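Over-the-range microwave vents: do they do anything at all?

Home & Kitchen > Appliances > Ventilation

mudroom_mel
Original poster

We're redoing the kitchen in a 1944 cape and I've reached the point where I don't believe anyone about anything. Today's problem is the vent.

The guy at the showroom (Grostalell, the one out by the highway) wants to sell me the Kaltden over-the-range microwave. He says it replaces a range hood, frees up the counter, and that the recirculating mode "cleans the air" with a charcoal filter so I don't need a duct. I asked where the steam goes if there's no duct. He said the filter handles it. I asked how charcoal handles water and he went to get me a brochure.

The brochure does not say how charcoal handles water.

We cook a lot. Stir fry, onions, fish every week. Electric range, outside wall is right behind it, so ducting is possible but the contractor wants nearly 1000 dollars extra for it because of the brick. Is that worth it or am I being taken for a ride from the other direction?

tinsnips
Reply

It doesn't handle the steam. Charcoal takes some smell out for a while, the mesh catches some grease, and the warm wet air gets blown back in your face. I've had two apartments with recirculating units and the cabinets above both of them were sticky to the touch.

If there's an outside wall right there, duct it. But get a second quote. I'd want to see what's in that number before I paid it.

PorchlightDan
Reply

I'm going to disagree a little. We've had a recirculating one for years and the kitchen is fine. Electric range, no gas to worry about, we crack a window if something burns. People on this site talk as if you'll be living in a deep fryer. For normal cooking it's OK.

tinsnips
Reply

"Crack a window" is ventilation, Dan. You're giving the microwave credit for the window.

PorchlightDan
Reply

Fair, but the window was free. A brick cutout isn't.

Jirayu Ratanaporn
Reply

I put these in for a living, so take this with whatever salt you like.

Most over-the-range units can be set up to blow out the back, out the top, or back into the room. Same machine, you turn the blower around before it goes up. The number on the box for airflow is usually the best case. Long duct, small duct, two elbows, cheap wall cap with a stuck flap, and you get a lot less than the box says.

A straight run through an outside wall is the best situation you can have. I would still not pay for it blind. Ask the contractor:

Is that core drilling only, or does it include the cap and patching?
Is he quoting a rectangular duct or a round one?
Who is turning the blower around? I have seen units ducted beautifully with the blower still aimed at the kitchen. The homeowner had no idea.

The part I don't like about microwaves as hoods is depth. They stop well short of the front burners. A real hood sticks out further and has a hollow underneath to hold the smoke while the fan catches up. A microwave has a flat bottom. For fish every week I'd use the back burners.

mudroom_mel
Original poster

Thank you, that's the first useful thing I've been told. I never thought about the front burners. Naturally the big one is front right.

The layout is the reason I was leaning toward the microwave in the first place. I only have a short stretch of counter on either side of the range and I don't want to lose it to a countertop model. Layout I keep going back to, dark blue-gray cabinets and marble backsplash:

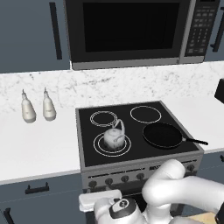
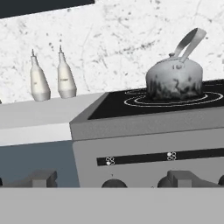 Renderings: microwave over the range in the first, counter and backsplash in the second.

Contractor says white marble behind a stove is asking for trouble. Showroom says it's fine if it's sealed. I assume they're both selling something.

gasketcase
Reply

Pretty. I'd be more worried about the marble than the vent, to be blunt. Sealer slows stains down and that's all it does. Tomato sauce and wine can etch it sealed or not, because etching is the acid eating the stone, it isn't a stain. On a backsplash you've got a bit more slack than on a counter since stuff runs off, but directly behind the burners you'll be wiping oil every night.

We did porcelain slab with a marble print. Visitors can't tell. My sister-in-law can tell, but she also says she can taste the difference between tap waters.

Fongchan Luangrath
Reply

I have real marble behind my range, coming up on ten years of heavy cooking, and I'd do it again. It has two yellowish spots I know how to find. Everyone warned me it would be ruined in a month. A lot of kitchen advice is people repeating what they read on a thread like this one.

What I would not do again is skip the duct. We had a recirculating unit for the first year and I replaced the charcoal filter on schedule, which was not cheap, and the whole house smelled like shrimp paste until the next day. Ducted it, problem mostly gone. Same kitchen, same cook.

gasketcase
Reply

Is yours honed or polished?

Fongchan Luangrath
Reply

Honed. Polished shows etching more, I'll give you that.

PorchlightDan
Reply

Nobody has mentioned noise. Ours on high is so loud you can't hold a conversation, so we run it on low, and I suspect low does next to nothing. If hers ends up ducted and too loud to use, she's spent the money for a hole in the wall.

tinsnips
Reply

Dan, a few replies ago it was fine.

PorchlightDan
Reply

It IS fine. It's also loud. Both can be true.

Jirayu Ratanaporn
Reply

He has a point on noise. Some of it is the fan, some of it is the duct being too small so the air whistles. A full size duct with one short run is quieter at the same speed. Also check the damper, they rattle when it's windy. And on a house that old ask what's inside the wall before anybody drills. I'd want to know where the wiring runs.

ovenmitt_44
Reply

Cheap test for anybody with one of these already. Turn it on high and hold a single square of toilet paper up to the mesh filter underneath. If it sticks, you're pulling some air. If it falls, wash the filter and try again. Ours fell. Washed the filter in hot water and degreaser, what came out looked like gravy, and then the paper stuck.

Keep the paper well away from a hot burner, obviously.

tinsnips
Reply

That tells you there's suction at the filter. It doesn't tell you where the air ends up. Go outside and see if the flap opens.

ovenmitt_44
Reply

I said it was cheap, I didn't say it was thorough.

kutel_convert
Reply

Look into the Kutel slim hoods. Much better capture, and you put the microwave in a lower cabinet. Ours changed the way the whole house smells. I'd never go back to an over-the-range unit, they're a compromise that does both jobs badly.

gasketcase
Reply

Your user name is not helping your case.

kutel_convert
Reply

I don't work for them! I just like the hood. I've been on this forum longer than you have.

mudroom_mel
Original poster

I looked at the slim hoods. The trouble is I'd lose a lower cabinet to the microwave and I've got few enough as it is. I'm also told I'd get used to bending down for it. I'm told I'll get used to a lot of things.

Update on the quote. I called and asked Jirayu's questions. The price covered drilling, a cap, and "allowance for unforeseen conditions." I asked what the unforeseen conditions were and he said if he knew that they'd be foreseen. The allowance came off when I said I was getting another price. So that's 200 dollars gone from the bill for one phone call, which makes me wonder what else is in there.

He also didn't know which way the blower ships. He's looking it up.

Jirayu Ratanaporn
Reply

Then you should look it up too. It's in the install manual, usually near the front, with a drawing. Be there when they lift it.

Fongchan Luangrath
Reply

Get the second price anyway. Mudgway Sheet Metal did mine, if you're anywhere near them. They were grumpy and on time.

tinsnips
Reply

Agree on the second price. And ask the showroom guy again about the water, I want to hear what he comes up with.

mudroom_mel
Original poster

I went back at lunch. He says the newer filters are "more advanced." Same brochure.

Going ducted. Haven't decided on the marble. I've got a sample tile on the windowsill with lemon juice on one half and I'll post in the stone section when I've had a look at it.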